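Malou Juhl had the budget sheet open before I sat down. She runs purchasing for Gevum, a workshop that repairs and repacks kitchenware, and she is about to spend more on one machine than the company spent on its last van.

"I love this part," she said. "You get to be wrong on paper, where it's cheap!"

The plan is for two arms from Draltero, the first in May and the second only if the first earns its place. Her colleague Jurgita Ramanauskas spent nine weeks testing grippers in simulation before anyone asked for a quote. They began with 49 items from the shelves and dropped the flat ones early.

"Handles were what I worried about," Jurgita told me. "Every supplier shows you a box being picked up. We have loops, curves, things that are thick on one side and thin on the other."

So the simulator came first, and the quotes had to answer to it. Malou has five of them now - and she has read the service terms in every one, with real pleasure as far as I could tell.
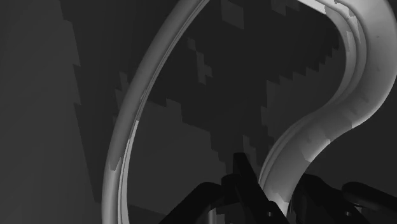
Her biggest line after the arm itself is spare fingers. "People budget for the robot and forget the bit that touches the work," she said. "I put in two full sets, plus training days for the evening shift."

Jurgita wants a better wrist camera too. Malou has it penciled in under next year, with a question mark, and they were still arguing about it - happily - when I put my coat on.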